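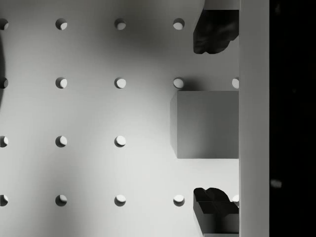
Gray cube on the pegboard, simulated, with a gripper finger alongside.

Can robots do chores yet? Your questions

We get a lot of mail at Kalo, and most of it asks the same thing in different words: when can I stop clearing the table? I love this question. I've been running tabletop tests in simulation since July and I'm more excited about it now than when I started, so let me try to answer properly.

Can a robot arm clear a table today?

Parts of it, yes! Picking up one solid thing with flat sides and putting it in a crate is a job our arm does well. In our last batch we ran the block 40 times and it ended up in the crate on all but five. Plates are harder. A plate lying flat gives two fingers very little to grab, and the arm has to come in low at the rim without shoving the whole thing across the table (it shoves it a lot).

Why test in simulation at all?

Speed, and broken crockery. I can drop a mug all afternoon and never sweep up. I can also change the layout between runs, move the crates, swap which bowl is where, and see if the arm copes or has just got used to one arrangement. The catch is that simulated friction is only a guess at the real stuff, so a good score on screen buys you a try on a real table and no more than that.

What goes into a test?

Ordinary things, mostly. Mugs, plates, a bowl, a can, a banana, a block, and a couple of open crates to put things in. We write the task as a plain sentence, like "put the banana in the yellow crate," and give the arm 20 tries at it.

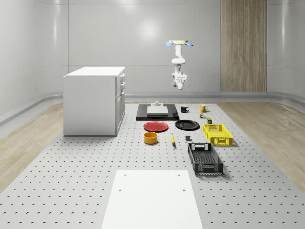

The sentence matters more than people expect. "Put the fruit away" sounds like the same job to you and me, but now the machine has to work out what counts as fruit and where "away" is. Our scores drop when we loosen the wording, and that's one of the most interesting things to work on – you learn how much of tidying up is knowing what someone meant.

How fast is it?

Slow! A single pick can take 15 seconds, and a person would have half the table cleared by then. Speed is coming along, though, and for jobs that can run overnight I'm not sure it matters much.

Is the shop floor easier than the kitchen?

In some ways. Pádraig Ó Gríofa and I spent a morning at Mulcahy, where they sort returned parts into crates, and the big difference is that the crates are always in the same spot. At home they wander. On the other hand a shop wants the job done right every time, and my kitchen is a lot more forgiving.

What about soft or odd-shaped things?

Bananas are fun. They curve, they roll a little, and a grip that's fine at the middle will twist if it's near one end. We score a bruise as a miss, using a limit on how hard the fingers squeeze. Cloth we haven't touched yet.
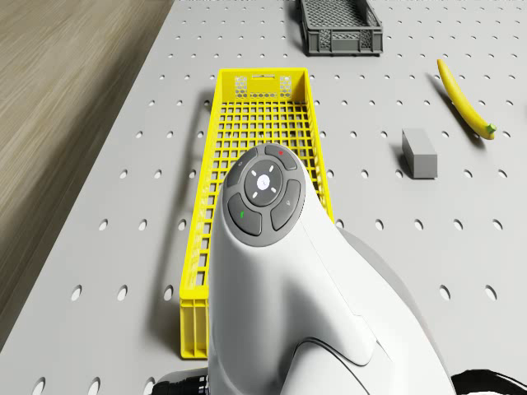
Kaede Koyama wrote in to disagree with us on scoring: "If it gets the banana in the crate and squashes it a bit, I'd call that done. My kids do worse. Score the job and keep the squeeze as a separate number." Eliseo Olvera asked for nearly the same thing, so we'll report both from the next batch on.

Should I wait to buy one for my home?

If you want your table cleared tonight, clear it yourself. If you enjoy tinkering, a small arm and a free simulator will teach you plenty, and you can start with a single block.

Can I suggest a task?

Please do! Write it as one sentence, the way you'd say it to someone in your kitchen, and tell us what you'd count as finished. Tadhg Gallagher reads them all and picks the next batch.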